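# Court Booking Load at a Member Club: Term Project Report

Submitted Jun 6, 2025

## 1. Scope

The project examined how tennis court time is allocated at Goltgate, a private golf and tennis club with 248 family memberships. The club asked for an answer to one question: why do members report that courts are full when the courts are often idle? Golf tee times, dining reservations and the fitness room were left out of the study.

## 2. Data

Goltgate takes bookings through Paltix, a web reservation system. The export supplied to us contained 3,180 court bookings starting in September. Each row holds a booking number, court, start time, length, time of creation and time of cancellation if there was one. Member names had been removed before we received the file.

Two fields needed repair. Start times before the clock change were stored one hour off, and these were corrected by hand against the printed court sheets. Block bookings for lessons appeared once per lesson series instead of once per session, so each series was expanded to single sessions before any counting.

Walk-on play is not recorded in Paltix. The front desk keeps a paper log for it, but the log has gaps on weekends and was used only as a rough check.

## 3. Method

The day was divided into slots of 90 minutes, which matches the longest booking a member can make. A slot was marked as held if any booking covered it when the day began, and as used if that booking had not been canceled by its start time. The difference between held and used slots is called slack in this report.

Slack was computed per court and per hour of day. Lesson sessions were kept separate from member play – they are almost never canceled and would have hidden the effect.

All processing was done in a spreadsheet and one short script. The script reads the Paltix export, expands the lesson series and writes a table with one row per slot. It was run again after each correction to the clock-change rows, and the two outputs were compared line by line.

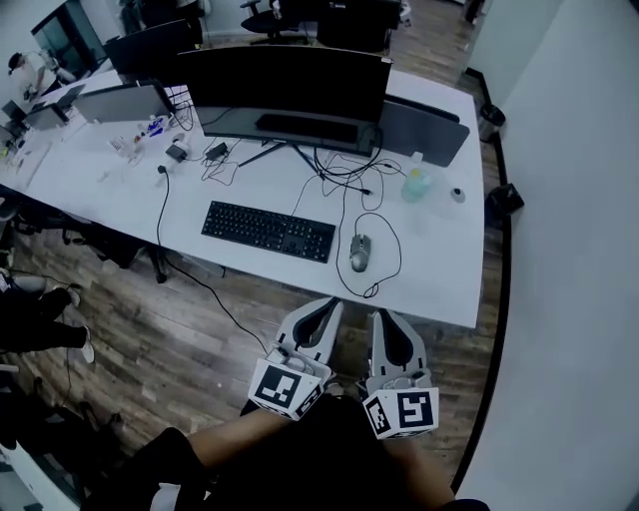
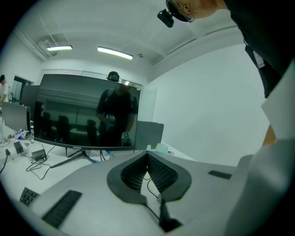 In written comments on the draft, Ekwueme objected that slack measured at the start of the day misses the real problem, as most members give up looking the evening before. The point is fair. We repeated the calculation with the cutoff moved to the previous evening. The pattern by hour did not change, but slack rose on every court, and the later tables use the evening cutoff.

## 4. Results

Slack is concentrated in the early evening on weekdays. Those slots are booked as soon as the window opens and are often released on the day of play, too late for another member to arrange a partner. Morning slots show little slack. Weekend afternoons are held and used at close to the same level.

The courts nearest the clubhouse are booked first and canceled most. The far courts, which have no shade and older nets, carry more of the actual play per booking.

## 5. Options considered

- Shorten the booking window for evening slots.
- Limit each membership to 2 open bookings at a time.
- Send a reminder the evening before, with a cancel link.
- Charge for late cancellation.

The last option was dropped at the club's request. Tremico, the firm that maintains the club's website, confirmed that the reminder can be sent from the present Paltix account. The limit on open bookings can be set by the front desk under the booking rules page.

## 6. Limits of the study

The export does not show no-shows. A booking that was kept in the system but not played counts as used, so the slack figures are a lower bound. League nights were moved during the period, and we could not separate that change from the normal drop in play as the evenings got darker. A trial of the reminder would need its own count of empty courts, taken on site at fixed times.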